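Section 3: Setting Up the Bedside Call Unit

Welcome to Kornbridge House! Every resident's room has a Turer call unit, and we'd like you to feel at home with it before your first night (it really is simple, and you can press it as often as you like while you learn).

1. Take the handset off its wall hook and clip the cord to your pillowcase or blanket, whichever side you reach for more easily.
2. Press the large button once. The light over your door comes on, and the nurses' desk hears a chime.
3. Wait for a voice – it usually takes some 10 seconds – and say hello. 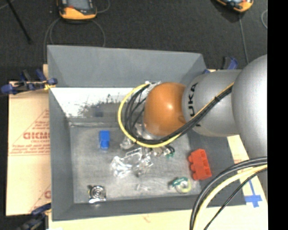
4. Ask the aide to press Reset by your bed, so the light goes off again.
5. Try the bathroom pull cord too. It should hang to within 3 inches of the floor.

Note: If the voice sounds faint, turn the little wheel on the side of the handset. Yulan Fang at the Alvarado wing desk is happy to come by and do it with you, and she has larger-button handsets for sore fingers.

Caution: Please don't tie up the pull cord or loop it over the rail, even for cleaning. If the handset ever goes quiet, dial 73 from your room phone.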